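1/ ok budget thread because three people asked me in DMs and I'm not typing it out three times. planning an arm purchase for the Villerdale kitchen project. still in the middle of it. prices in dollars, opinions mine

2/ the task if you missed it: dishes between counter and dishwasher. cups, bowls, plates. home kitchen layout, not a commercial dish room. one arm

3/ total we have is 40k. has to cover arm, gripper, mount, computer, safety stuff, shipping, spares, something for install. it sounded like a lot in April

4/ first mistake, I started with the arm. Looked at arms for weeks. made a whole spreadsheet of arms. reach, payload, repeatability, color of the cable lol

5/ should have started with the mount. where does the thing STAND. everything else falls out of that one. reach, cable length, whether the dishwasher door has anywhere to go when it's down

6/ floor pedestal vs. rail vs. mobile base. rail was dead on arrival, cost more than the arm. mobile base I wanted badly. couldn't make it fit the number without cutting the gripper and the spares both

7/ so pedestal. boring. heavy. bolts to the floor. building people at Villerdale have to sign off on the bolts and that's its own form, start that form early

8/ arm quotes. got two. Stumwood and one other shop that took so long to answer I've stopped counting them. Stumwood's quote was clean, line by line, you could see what you were paying for

9/ EXCEPT the controller box was on page two as "recommended accessory". it is not an accessory. the arm does not move without it. read page two

10/ lead time on the Stumwood arm is 19 weeks. weeks not days. I asked twice. they can hold the price if we put the deposit in this quarter

11/ that lead time is why we're doing the sim work up front. nothing to touch till it ships anyway, so might as well find out which gripper we need before paying for one

12/ sim isn't free either btw. I had zero in that line at first. We'd burned 196 hours of rented compute by the time I noticed and had to go move money out of "misc"

13/ put in a compute line. put it in even if somebody in your group swears they have a machine you can use. the machine is always busy

14/ from the sim kitchen, the counter / dishwasher layout we're costing against
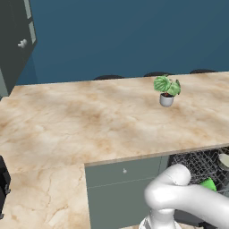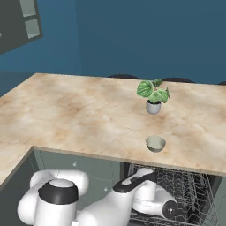
white arm low by the open dishwasher in both, plant on the counter in both. bowl on the counter is in the second one only

15/ what that layout does to the budget. the rack sits below counter height. so the arm has to work down low AND come back up over the lip of the counter. that's a reach question and a pedestal height question at the same time

16/ short pedestal = nice for the rack, bad for the back of the counter. tall pedestal = other way round. adjustable pedestal = $$$. guess which one I'm asking for

17/ we may get away with a fixed one in the middle height. running that this week. if it holds up I get to delete a line and I will be so happy

18/ also the corner. L shaped counter looks roomy until you figure out where the elbow goes. on a catalog page reach is a circle. in a kitchen it's whatever's left of the circle after you take out the cabinets

19/ grippers. ok. two finger parallel is the cheap one and it's what most people should price first. Chisholm sells one that bolts straight to the Stumwood wrist with no adapter. adapter plates are where small budgets go to die, I've paid for three in my life and used one

20/ soft fingertips are a consumable!! not equipment!! different budget code where I am, and purchasing sent the whole order back becuase I'd lumped them in together. lost most of a month

21/ thin things are the problem. bowls you can grab at the rim. a plate lying flat on a counter is a whole different purchase, maybe suction, maybe a different finger. we decided plates start in the rack, not on the counter, and saved ourselves a second gripper

22/ that was a scope decision and we wrote it down as one. put it in the plan with a sentence on what it leaves out. whoever reads it later will ask

23/ water. ask every vendor about water. ask what the rating is on the arm, then ask again about the wrist, then ask about the gripper. they can be three different answers. Chisholm gave me a straight one (splash ok, no dunking). Stumwood sent me a brochure

24/ we're running the real one with dry dishes to begin with. a sleeve for the arm is on the phase two list. sleeve people want the exact joint layout so you can't order it before you've picked the arm

25/ shipping. quote said "freight TBD". made them put a figure on it and it came back $491 for the arm crate, curbside. curbside means curbside. the crate does not go in the building. ask about liftgate, ask about inside delivery, ask who owns the pallet jack

26/ we don't own a pallet jack. Brotville does. the Brotville people went through all this last year with a bigger arm and lent me their whole order folder, best thing that's happened to this project so far

27/ stuff in the Brotville folder I had not thought of: a second e-stop. A longer cable for the pendant. floor tape. a power strip that isn't from someone's desk. spare fuses. a cart for the computer

28/ none of it is expensive. all of it together was roughly a tenth of their total. I had a zero next to every one of them

29/ cameras, I keep getting asked. one on the wrist, one fixed looking at the counter. price the mounts and the cables along with the cameras. long cables that actualy hold the data rate aren't cheap and the short one in the box won't reach anything

30/ dishwasher. buy a used one. we need a rack that slides and a door that opens, it doesn't have to wash. check the rack rollers though. sticky rollers will eat your whole schedule and you'll blame the arm

31/ dishes, buy doubles of everything and keep the receipts. stores change the shape of a bowl every season and then your replacement bowl is not the same bowl

32/ training. Stumwood wants to sell a two day course. said no at first, then read the warranty. somebody on site has to have taken it or the warranty gets thin. so it's in. one seat

33/ service contract, still undecided. yearly, and our money isn't yearly, it's one lump. trying to get them to sell it up front as part of the purchase. they said "let me check" which was two weeks ago

34/ where it stands tonight: arm, controller, gripper, freight, training, compute all have real quotes. pedestal and install are guesses. I don't send a plan in with more than two guesses, personal rule, so I'm right at my limit

35/ if it comes in over, order of cuts: adjustable pedestal, then second camera, then we go back to last year's computer. not cutting spares. not cutting the second e-stop. don't ask

36/ few people asked about leasing. looked at it. monthly was fine, the return condition clause was not. an arm that's bolted to a floor and has been near dishes is not going back "as new"

37/ also asked: why not used. would, for the pedestal, would for the computer. for the arm the old controllers need old software and then you're paying somebody to keep the old software alive. seen it, no thanks

38/ will post the blank spreadsheet once I've taken our prices out of it. the mount tab comes first this time

39/ forgot one. sales tax. check if you're exempt and get the certificate to the vendor BEFORE the invoice. Chisholm fixed ours in a day. other refund is still out there somewhere

40/ pedestal quote just landed as I'm typing this. fixed height, less than I guessed. adding it now, install tommorow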